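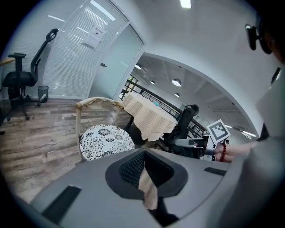 Flower-print chair, May

Mas camp notebook, Zudstead. May, started writing 7 p.m.
Backpack frames, second round of tests

Brenda wants a decision on the backpacks before the section leaders meet, and I said I'd write down what we know. I don't think we know much. We have a lot of opinions, one salesman's leaflet and a few evenings of hanging weights off wire.

To recap for anyone picking this up cold. The frontline costume has a backpack with a fan of feathers coming off a curved spine. Last year's spine was steel wire, bent by hand and taped, with shoulder straps sewn from webbing. It was heavy and it dug in, and by the time the band reached the judging point half the frontline had theirs off and were carrying them like umbrellas. Everyone agrees on that part. What everyone does not agree on is why.

Lok-yiu says weight. Brenda says the straps. Ximena says the feathers were put on too high, and the whole thing was levering people backward all afternoon. Each of them has a costume at home that proves it.

The new frame is the Tolleck, a ready-made fiberglass spine with clip-in arms. The leaflet says it weighs "up to half" what a wire frame weighs. Half of which wire frame? There's no drawing and no gauge given. I wrote to ask and got the same leaflet back with a nicer cover.

Weights

Bare Tolleck spine with arms clipped in, no straps, no pads: 216 grams. That's on the kitchen scale, which I checked against a new bag of sugar and am prepared to believe.

Last year's wire spine, stripped of tape, came out heavier but nowhere near double. I only had the one to hand and it had been repaired with an extra length of wire along the bottom, so it isn't a fair example. Lok-yiu is going to dig out an unrepaired one. Until then I'm leaving the number off this page, as I know it will end up in somebody's message to the masqueraders.

More to the point, the spine is the small part of it. Once you put on the pads, the straps, the covered foam, the braid, the gems and the feathers, the frame is a fraction of what's on the person's back. We could make the spine out of air and people would still complain if the foam drinks up glue the way it did last year. I picked up one of the old foam plates and most of what I was feeling was glue.

So yes, the Tolleck is lighter. I don't expect anyone to notice on the road.

Bend and spring

Did this with Somtochukwu holding the base against the bench and me pulling on the top arm with the luggage scale. The fiberglass springs back nicely. We pulled it well past anything I can picture happening in a crowd and it came back to the pencil line each time. The wire one doesn't come back. You pull it, it stays pulled, and you bend it into shape again by eye.

Somtochukwu scored this as a win for the Tolleck. I'm less sure. A wire frame that gets knocked at the start line can be bent straight by anyone with two hands. When fiberglass goes, it goes with a crack and leaves splinters, and then you have a masquerader with half a fan and no fix short of tape and a garden cane. We haven't broken one yet. I'd like to, on purpose, before we order. Brenda is not keen on paying for a frame so I can snap it. I've told her it's the cheapest one we'll ever break.

The clips worry me more than the spine does. They're a push fit with a small tooth. They hold fine pulled straight out, but with a twist and a tug two of them let go on the first evening. The leaflet shows a woman standing still with her hands on her hips. Our people will be jumping behind a truck.

Possible cure: a dab of epoxy in the socket. Then the arms don't come out for transport, and clip-in arms were the reason given for paying more in the first place.

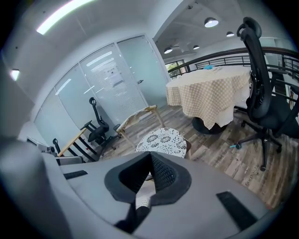
Glue

Tested the Mundley contact glue against our usual hot glue on scraps of the covered foam. Method, if you want to call it that: same size scraps, same feather tips bundled the same way, left overnight, then tugged by hand by whoever was passing. I know. I tried to use the luggage scale for this as well, but the quills slip out of the hook before the glue gives, so all I was measuring was the hook.

Hot glue: holds well at room temperature. Left on the dashboard of Ximena's car through lunch, the bundles could be slid about with a thumb. That matches what people said about last year, when feathers were drooping before the band had crossed the first intersection. I had put that down to bad workmanship and owe the evening crew an apology.

Mundley: held on the dashboard and held cold. Stinks. Needs both faces coated and a wait in between, and if you lay the bundle down crooked it stays crooked. Soledad did a handful and was neat about it. I did a handful and wasn't. Anyone who thinks a room full of friends on a work night will follow a two-coat glue with a waiting time has not met our friends.

Also tried: hot glue first for position, then a few stitches of waxed thread through the foam. Slow, but I couldn't get one off without tearing the foam itself. Soledad's grandmother's method, more or less, and it doesn't come in a tube, so there's no leaflet for it.

I'd stitch the frontline and hot glue the rest. Brenda thinks stitching will take too long. She may be right. We timed Soledad, who is quick, and it would be foolish to plan the whole season on her speed. Next session somebody slow should do it. I volunteer.

Feathers from Herrera

The sample box came. Color is good, closer to the sketch than I expected, and the dye didn't come off on a damp cloth. It did come off a little on a cloth with sweat on it (mine, after carrying boxes up the stairs). Wrote to Herrera about this and they say rinsing isn't needed and the production batch is "fixed differently". Perhaps. I'd want to see some of the production batch before anyone wearing white walks next to it.

The length is the other thing. They're sold by the longest feather in the bundle, and the bundles I opened had one or two of that length and the rest short. You can hide short ones low in the fan, but only so many. If we order by the catalog length we'll be trimming the drawing down to suit what arrives, same as last year.

The minimum order is 200 bundles in one color. Lok-yiu's reading is that it's a bargain, with the leftovers going to next year's section. We have a closet of leftovers from people saying that. The moths have had the turquoise.

Straps, Ximena's theory

Tried on the old frame with sandbags standing in for feathers, first tied where they were last year and then a hand's width lower. Each of us walked up and down the hall with a speaker going, and Somtochukwu danced, which makes his result better than mine.

I went in thinking this was nonsense, and I now think Ximena has the best case of anyone. With the load low, the straps stopped riding back off the shoulders and I could stand straight. Nothing else about the frame had been changed. Same wire, same straps, same bags.

Before we all get excited, everybody knew which way round the bags were when they put it on. Ximena was standing there looking hopeful. I want it done again with a cape over the frame and the person not told. Soledad has a cape.
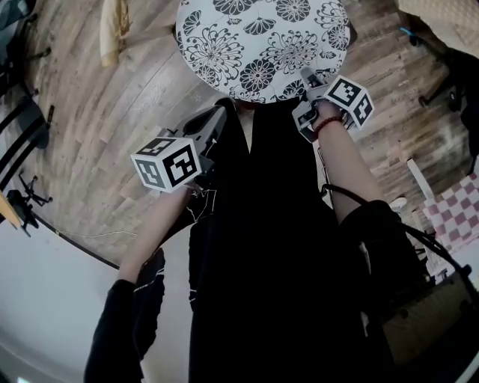
Lowering the load also changes how the costume looks, and the designer's sketch has the fan rising well above the head. Ximena says you can keep the height with longer feathers in the center and put the weight of the gems and foam down by the waist. I believe the drawing she made. I'd believe a finished prototype more. We have enough foam for one if nobody borrows it for cup holders.

A chest strap helped too, in both positions. It was ugly and it crossed the gem work on the top. Brenda looked at it and said no, and I didn't argue.

Where that leaves the order

My view, and people can write underneath if they disagree:

The Tolleck is a decent frame with poor clips, sold on the wrong argument. If we move the load down, plain wire might do perfectly well and we could spend the difference on better pads. If we leave the load where it was, I don't think the Tolleck saves us.

I would order 3 of them and no more. One to break, one to dress fully, one for Somtochukwu to take to the rehearsal in the parking lot and treat badly. Brenda wants to order the full frontline now and get the discount. The discount runs out at the end of the month, according to the leaflet. It also ran out at the end of last month.

Still to do

Unrepaired wire spine, weigh it (Lok-yiu).
Cape test, at least 2 people who haven't heard the theory (Ximena to keep out of the room).
Slow stitching, timed (me).
Dashboard test again on a hotter day, with the thermometer this time. I left it on the shelf.
Ask Herrera for production feathers, and ask what "fixed differently" means.
Clips with epoxy, twist and tug.

Added later, 9:30 p.m.: Lok-yiu found the wire spine and it's been repaired too. Still looking. The Mundley sample I stuck down crooked is on the back of the door if anyone wants to try getting it off. I've used nearly all the waxed thread, so please bring some if you're coming from the fabric store side of town.

Note from Brenda, in pencil: I have read this. The straps were also bad.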